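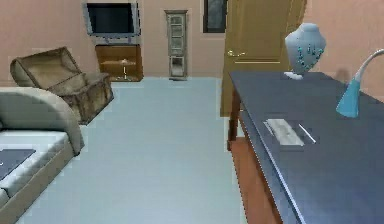 Halvorsen opens Brudach furniture showroom with room planning service

Saturday, July 10, 2021

Furniture retailer Halvorsen has opened its second showroom, in the former Enberg printworks on Flarolside in Brudach. The ground floor covers 700 square metres and carries the full range of sofas, desks, storage and beds. Opening hours are 10am to 6pm, Tuesday to Sunday.

The company took on the lease last year and finished the fitting out in June. The old loading bay is now the collection point, with parking for customers picking up larger items. A goods lift has been kept for moving stock to the upper floor, which is used for storage and is not open to the public.

New at Brudach is a room planning service. Customers bring in the measurements of a room, including doors, windows and radiators, and a member of staff lays it out on screen with pieces from the range. Wall and floor colours can be changed during the appointment. The finished plan is sent by email along with a price list.

"Most of our returns are for size," said Marlies Thaler, managing director of Halvorsen. "People like the sofa, they get it home and the door won't open properly. We would sooner sort that out before the van is loaded."

Planning appointments last an hour and are free to anyone spending over £300. Otherwise a charge of £25 applies, payable on booking.

The showroom employs 14 people, most of them from Brudach and the villages nearby. Wycliffe Lukumay, who ran the delivery depot at the first branch, has been appointed manager.

"We have had people knocking on the door since the sign went up," he said. "The planning desk is already busy at weekends, so I would suggest a weekday if you can manage it."

Delivery is free within Brudach. Old sofas and mattresses can be taken away on the same visit if this is arranged when the order is placed.

Appointments can be booked at the showroom or by telephone during opening hours.

ENDS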